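4.2 Rules for operators during two-handed recording

The working rules set out in this section were drawn up after the first trial period and took their present form in December 2019. They apply to every session in which an operator works with a pair of hand-held grippers, whatever the household task. An earlier draft, prepared by Toon Segers for the Gitik trials, dealt only with the care of the equipment and left the conduct of the task to the judgement of the operator. Differences between operators proved too large for this to continue.

The first rule concerns contact. A rim or edge is to be taken between the fingertips, and the fingers are to be closed only when one of them stands on each side of it (Figure 3). Operators may not push an object into place with the outer housing. Where a bowl or similar vessel must be steadied, the second gripper is brought in from the side and should leave the opening of the vessel in view of the first.

The second rule concerns surroundings. Patterned cloths and printed backdrops are allowed, and are changed according to the site plan. Loose items that play no part in the task are removed before recording starts. The cloth must lie flat where objects are to be set down, and no object may be placed within 200 mm of the table edge.

The third rule concerns working time. No operator records for more than 24 minutes without a break. At the Verbeke site this limit was at first treated as advice, and roughly 900 recordings had to be checked a second time. It has been binding at all sites from the following September.

Breaches are entered in the session log by the site supervisor. A recording with 2 or more entries is withheld from the main set until a reviewer from another site has examined it.

Figure 3. Hand-held grippers in use at a table with a red bowl. The rim of the bowl passes between the fingertips of one gripper.

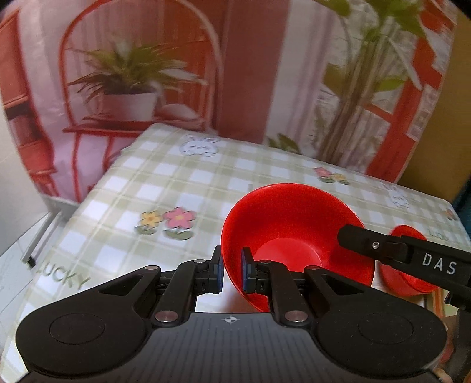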